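Divstead Handmade Market Is Back for the Holidays!

DIVSTEAD, Wednesday, October 31, 2018 - I've been running the Divstead Handmade Market long enough to know I should start telling people early, so consider yourselves told! We're back at the old Castellanos building every Saturday in December, with free entry and (yes, I heard you) a lot more parking.

We had 3224 visitors last year and it got pretty tight by the coffee stand, so this time we're opening the upstairs too.
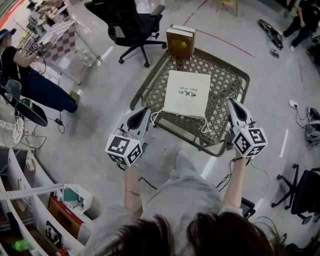

A cream-white drawstring bag on a green mesh-top table.

Cloth gift bags are my favorite thing this season. Our friends at Bedetti are sewing almost 1000 of them, and you can fill one at any stall and skip the wrapping paper.

Stall applications are open now at the Akix print shop on the ground floor. Come say hi!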